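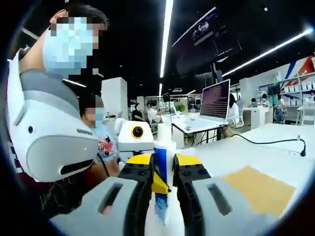 Fig. 1. Hand-held gripper with a slender blue-and-white object upright between the jaws, seen from the gripper's own camera.

Home | Handouts | Reading list | Lab times

Handout 7: Learning to grasp from hand-held demonstrations

Notes by Clotilde Renaud, October

The method in this week's paper (Villalobos and Hoarau, the Kenilar study) is simple to state. A person does the task with a gripper in the hand, a camera on the gripper records it, and a policy is trained on the recordings. The robot arm comes in only at test time. The authors report 82 per cent success on upright placing and call the policy "ready for open settings". I would like you to doubt the second claim and look hard at the first.

Start with the view in Fig. 1. The fingers take up the bottom of a wide, distorted picture, and behind them are people, desks, a laptop and strip lights. A network can learn from any of that. If the test runs were filmed in the same room, a good score tells us little about grasping. The paper does not say where they were filmed.

Then the numbers. Each object was tried 12 times. One more dropped item moves the score for that object by a good eight points, yet the tables give no error bars. Sotiropoulos raised this in her reply and got a rather thin answer.

Last, the people. All demonstrations came from 5 practised users. Brunet's Barkberg repeat used beginners and the score fell by nearly half. The authors blame her calibration. Perhaps, but they did not share theirs.

For the seminar: read section 4, and bring one test that would change your mind in either direction.

Contact: C. Renaud, Madico teaching office | Back to top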